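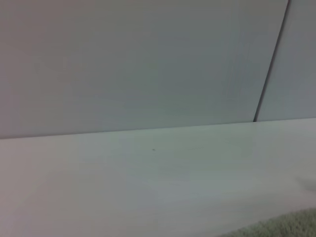 October, notebook 4, intake rules

Start 09.10. Continuing with the tenancy screening form for the Stirkberg evening clinic. Aim for today: find out why closed enquiries keep coming back as new matters, then rerun the deadline calculation on the old set. Fluto test copy only. The live copy stays on last month's rules until Tala has signed off the wording.

Test set is the same 600 closed enquiries as before, names replaced, dates kept. Bayu reloaded it overnight. Checked the load log, no rejected rows.

Duplicates

Fluto matches on surname plus date of birth. If either is missing it opens a new matter and says nothing. The Ullby desk does not ask for date of birth at first contact (their choice, agreed before my time), so anyone who rings Ullby and then walks in at Stirkberg gets two matters and two conflict checks. In the test set this gives 34 duplicate pairs. I went through them by hand. All but one are the Ullby cause. The odd one is a hyphenated surname entered with a space.

Options considered:

a) make date of birth compulsory everywhere. Ullby will refuse, and with reason. People ringing about a lockout will not sit through a list of questions.
b) match on surname plus postcode when date of birth is blank. Tried it. Catches the Ullby pairs but also joins two unrelated households in the same block with the same surname. Joining two people's files is far worse than having one person twice: it puts one client's facts in front of another client's adviser.
c) match as in (b) but only raise a flag, and leave the joining to a person.

Going with (c). The flag reads "Possible earlier enquiry, check before booking". Cristóvão wanted the earlier matter's summary shown next to the flag. Said no for now: whoever is on the desk may not be cleared to see it until the conflict check is done. Show the reference and the office, nothing else.

Hyphen problem: strip hyphens, spaces and apostrophes before comparing. Keep the name as typed for display and for letters. Must not alter the stored value. Last year's version did, and letters went out with people's names run together.

Deadline calculation

The form asks "When did you get the notice?" and takes a single date. The rule then counts forward from it. Three different dates get typed into that box, depending on who is asking: date printed on the notice, date it was delivered, date the client read it. No way of telling them apart afterwards. So the calculated date is only as good as a guess about what the screener meant, and it appears on the booking sheet in bold as if it were settled.

Replaced by two boxes:

Date printed on the notice
Date it arrived, and how (by hand, post, pinned to the door, email, not known)

Rule now counts from whichever of the two gives the earlier deadline and shows both on the sheet with the source beside each. If the method is "not known", the sheet says "adviser to confirm service" and the matter goes to the top of the queue. Ran it over the records where the scan of the notice is attached. Results agree with the adviser's own note in every case but the ones where the scan is unreadable, which I have set aside for Tala.

Weekends and public holidays: the old rule moved the deadline to the next working day automatically. Turned that off. Whether it moves depends on the type of notice, and a screener should never be handed the later date by default. The adviser can move it.

11.40. Tala in. Read her the new questions aloud, since that is how they are used. Her changes:

"Served" out, "arrived" in. Nobody on the phone says served.
"Have you signed anything since?" to come before the rent questions. A signed surrender changes everything below it.
Arrears question to take a range as well as a figure. People who do not know the exact sum leave it blank, and blank has been treated as nil. It is now treated as unknown.
The repairs question is fine but too long. Cut to "Is anything in the home broken or unsafe? What, and since when?" 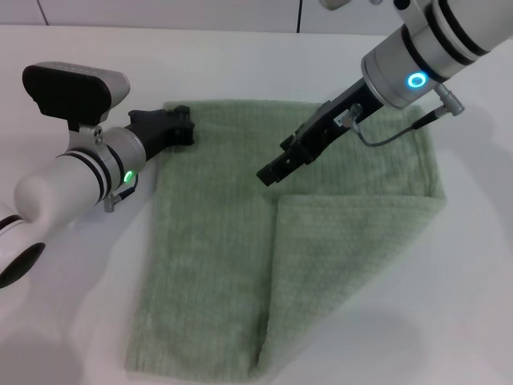
Green towel, partly folded over, on the white table.

Wage enquiries

Not planned for today, but the duplicates work touched the shared contact page, so I checked them. Same fault as the tenancy form: a single box for "last day worked", used for last shift, last day of notice and last pay date. Left alone. Noted for Ju-won, who owns that form. Suggest the same two-box approach.

Letter templates

Ryu builds the confirmation letter from the booking sheet. After the date change it picked up the wrong field and printed the deadline as the appointment date. Found at 13.25 on the first trial letter. Cause: Ryu reads fields by position, and I had added one above. Switched it to read by field name. Printed 20 trial letters across both offices, checked each against its sheet, all correct. The letter no longer states the deadline at all, only the appointment and what to bring. Sang-wook's view is that a date in a letter from us will be relied on, and it has not been checked by an adviser at that stage. Agreed. Paragraph removed.

What-to-bring list now says: the notice, the envelope if you still have it, the tenancy agreement, any rent record, any messages with the landlord. Envelope added at Tala's request, for the postmark.

Timing

Mock call with Bayu as the caller, me screening. The new form runs slightly longer than the old one, mostly in the arrival question, where the caller needs to think. Acceptable. The opening statement about confidentiality and not yet being a client is still read too fast by everyone, me included. Split it over two screens so there has to be a pause between them.

Open

Unreadable scans: with Tala.
Flag wording in the other languages: not started. Cristóvão to ask for quotes.
Does the Ullby desk see the flag? Their screen is the older layout. Check on site.
Conflict check still runs on the name as typed. It should use the stripped version too. Do this first next session, before anything on the layout.
Old deadline rule to be kept in the archive, marked not for use.

Stopped 16.50. Test copy left running, rules saved as draft.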